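Winter Pride Hosts Wanted in Tolora

Posted 2020-10-13

Tolora Winter Pride is coming back in January, and we are looking for people to help us welcome visitors! If you like meeting strangers, know your way around town (or are willing to learn), and don't mind standing in the snow with a thermos now and then, please read on.

The festival runs for 5 days. There is a torchlight walk down from the upper lift station, a drag brunch, a film evening, a family sledding afternoon, and the parade on skis, which has to be seen to be believed. Many of our guests come for the first time and travel alone. They want to know which bus to take, where they can rent boots in a size 13, whether the sauna evening is mixed, and where people go for a quiet drink afterward. Our hosts are the ones who tell them.

What hosts do

Most shifts are at the welcome desk in the old Lanz ticket hall, next to the train platform. You hand out wristbands and maps, answer questions, and call the shuttle when somebody turns up with four suitcases. Other shifts are out and about: walking a group from the hotels to the torchlight start, keeping an eye on the coat racks at the film evening, or riding along on the late shuttle so that everyone finds the right door.

You'll work with one other host on every shift. A shift is four hours, and we ask each host to take at least 3 of them over the festival. If you want more, tell us, there are always more. Nobody works the parade and the closing party on the same day unless they ask to.

We also need a small number of people for the trail team. They ski with the parade, so you should be comfortable on a red run in a crowd and in costume. Costumes are not required, but you will feel a bit lonely without one. 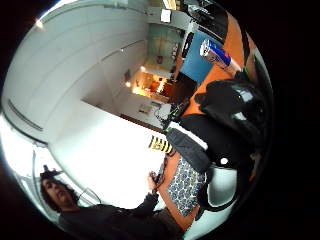 The late shuttle is the shift to ask for, according to Emil Wyss. People get on tired and a little shy, and by the third stop they have swapped numbers and made plans for breakfast, and you get to hear all of it from the front seat.

Who we are looking for

Anyone 18 or over. You do not have to be LGBTQ yourself, but you do have to be happy to spend your week with people who are, and to use the names and pronouns they give you. English is needed for the welcome desk. German, Spanish, French or Italian would be wonderful, and so would any sign language. Tell us about it even if you think you're rusty.

You don't need experience in tourism. Past hosts have included a dental assistant, two retired mail carriers and most of a community choir. If you use a wheelchair or can't stand for long, the welcome desk has a low counter and step-free access from the platform. The film evening is step-free too. The torchlight start unfortunately is not, and we're still working on the brunch.

What you get

Hosts who come from out of town get a bed in a shared room at the Plulton guesthouse, with breakfast, from the night before the opening to the morning after the closing party. Rooms sleep two or three, and you can name the people you'd like to share with. Everyone gets a warm meal on each shift, a festival jacket to keep, entry to all events when you're off duty, and a local bus pass. Trail team members also get a lift pass for the whole festival. We pay train or bus fare up to an agreed amount, so please keep your receipts. This is an unpaid role otherwise, and we'd like you to know that before you fill in anything.

Training

There are two evenings of online training in the weeks before, and a walk through town on the afternoon before we open. Theresia Egger runs the online part and covers the schedule, the radio, first aid contacts, and what to do if a guest is being bothered. Please plan on attending both evenings. The walk ends with soup.

How to apply

Write to the host desk at Bevosell House, Room 303, Tolora, or pick up a form at the visitor center. Include your name, how we can reach you, the languages you speak, the shifts you'd enjoy, any that you can't do, and a few lines about why you'd like to come. A page is plenty. No photo, please, and no résumé. Trail team applicants should add a sentence or two about their skiing.

Aurelia Schwaiger and Estela Painemal read all the applications and will call you for a short chat. Couples and groups of friends are welcome to apply together, but each person needs to send their own form.

Questions about rooms and travel go to Waltraud Mösli at the same address, or by phone on extension 3408, mornings only.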